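Rusier hand-held gripper pair: worth hiring for small household tasks?

Posted in Robotics & Automation > Kit and services
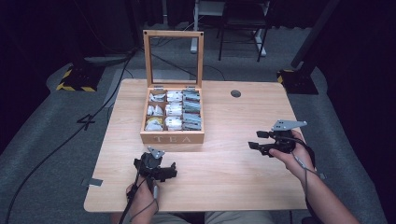
Paavo Honkanen
Hi all, long-time reader, second post I think (the first was about a dishwasher, ignore that one). We've got the Rusier two-handed set on trial at our place in Riihimäki and I have to tell Falldale by the end of January whether we keep it. They're the ones who rent it out, Rusier only sell direct if you want a lot of them.

For anyone who hasn't used it, you sit or stand with a gripper in each hand, do the job through the jaws, and their service turns the recordings into something an arm can learn from. The bit I'm judging it on is the tea box. Wooden thing with a hinged lid, clear panel in the lid, six compartments full of sachets standing on end. Take a sachet out, put it back where it came from, shut the lid. My mum could do it with oven gloves on. I can't do it reliably with these!

Where I'm stuck:

Getting one sachet. Where they're packed tight in a row I either get two at once or I crumple the top of one and come away with nothing. The ones that lean a bit are miles easier.

The lid. I can close it with the left gripper fine but opening it means getting a finger under the front edge and I keep shoving the whole box backwards instead.

My wrists. After 40 minutes on the pistol grip I've had enough. Is that normal or am I holding it like a drill?

The trial gives us 70 hours of processing and I don't want to burn it all on rubbish takes. Does anyone here use the set for fiddly paper things, and would you pay for it? We also looked at the Bistholm glove but it was well out of our budget and the woman on the phone couldn't tell me if it came in a small.

Esko Kemppainen
We've had ours for 11 months so I can answer most of this.

Sachets first. The standard fingers are too fat for the gap between two tea bags, full stop. Ask Falldale for the thin tips, they're in the catalogue under spares and not under accessories (took me ages to find them). Even with those, don't go straight down. Come in with the jaws nearly shut, tilt the front sachet towards you, then open up and take it by the top corner. Once one is leaning the next is easy, same as you've found. It's slower but the takes come out so much cleaner, and I'd sooner have 40 decent ones than a few hundred where I'm digging about.

For the lid, use both hands. Right gripper resting against the side of the box, left one lifting. You'll feel daft for the first hour. Some people here will tell you to stick the box down, and you can, but then your arm learns on a box that never moves and the first time it meets a real one it pushes it off the table. Ask me how I know.

Wrists, yes, normal. Drop your chair or raise the table till your elbows are at your sides. Also check how your cables hang. If one is pulling at the bottom of the handle you'll be fighting it all day without noticing. I loop mine once round my forearm, loosely.

Would I pay for it? The grippers, yes. They're solid, and the squeeze is nice and even once you've got used to it. The processing service I'm less sure of. We got 2 batches sent back in the first month for "low visibility", with no hint of which takes were bad. When I rang they were friendly enough and re-ran them free, but I shouldn't have had to ring. Send them a small batch first and see what comes back before you touch the rest of your hours.

teapotlid
never used rusier but for tea bags we just took half of them out of the box. works fine

Paavo Honkanen
Thanks both. Esko, the thin tips are ordered and the table's going up tomorrow. I tried the tilt with the fat ones just now and got a white one out of the back row on its own, so I'm quite pleased with myself. Do your takes still count if you drop the sachet and pick it up again, or should I bin those?

Esko Kemppainen
Keep them, but tick the "recovered" box when you upload or they get lumped in with the failures.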